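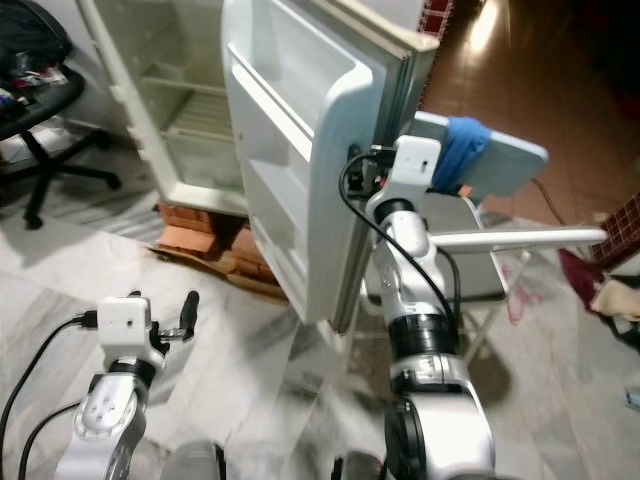 Head view, right gripper on the edge of the open fridge door. Click to enlarge.

Thread: Does dropping the head view before contact help anyone else?
Board: Mobile manipulation / Learning from demos

torquelimit
Posted 23 Nov 2022

Writing up what we have so far on the Wirkari policy, hoping someone will poke holes in it before we spend December on it.

Setup: two arms, one camera on the head, one on each gripper. Training set is 2504 teleoperated episodes, all in homes, mix of door opening and tabletop pick and place. The baseline gets all three views for the whole episode. The variant masks out the head view once the gripper is within 8 cm of whatever it's going for, so the last stretch is done on the wrist views alone. Same network, same number of steps, same episodes.

Result: on tabletop objects the masked version does better, and it does better in every home we tried. On doors it does worse. Mostly it gets to the door edge fine and then pulls along the wrong arc.

My reading is that the head view is a distraction close to a small object and a necessity for anything that swings. I'd like to hear if others see the same split.

gasketrash
I'd want to know what the baseline is doing with the head image in the first place. In your door shot the arm and gripper cover a good part of the door edge. If the policy has learned to track its own arm in that view, then masking it takes away an arm pose signal and has nothing to do with seeing the door. Do you feed joint angles?

torquelimit
Joint angles go in, yes, both arms. So it shouldn't need the image for that, but I take the point that it might be using it anyway.

pallet_jack
We ran something close to this at Clindbridge last winter and did not see the door problem. We masked on a timer though, 11 frames before gripper close, and turned the head view back on after the grasp. Do you turn yours back on?

torquelimit
No. Once masked it stays masked until the episode ends.

pallet_jack
Then I think that's your whole result. You aren't measuring the approach, you're measuring the pull with no head camera.

torquelimit
Could be. I'll queue a run with the view restored after contact. For the tabletop side, this is typical of what the wrist sees on the way in.
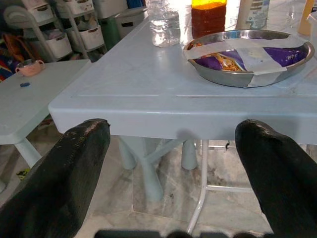

Wrist view, approach to the table. Steel tray on the right, bottles toward the back.

gasketrash
That's a harder view than I pictured. Lots of shine off the tabletop and the tray rim, and the bottle tops are out of view. What counts as a success on the tray?

torquelimit
Lifted clear of the table and held until the episode ends. Tipping it counts as a fail.

mu_static
Disagree with the "distraction" wording in the first post. You have one masking distance and one network. With the Atilthorpe data we got the same tabletop gain just by random dropout on the head view, no distance rule at all. It might be plain regularization. Run the dropout control before you call it anything.

pallet_jack
Second that. Although dropout never helped us on reflective stuff, only on matte objects.

mu_static
How many evals per object? We saw that kind of difference vanish when we ran more.

pallet_jack
Not enough, probably. I'd have to look.

torquelimit
OK, so two runs: head view restored after contact, and random dropout with no distance rule. Both at 4000 steps to match the Tang checkpoint, and I'll split shiny and matte objects when I score them. Will post numbers for doors and tabletop separately.

gasketrash
Could you add one with the joint angles removed and the head view kept on? Cheap to run, and it would settle my question.

torquelimit
Sure, if there's a free slot on the cluster.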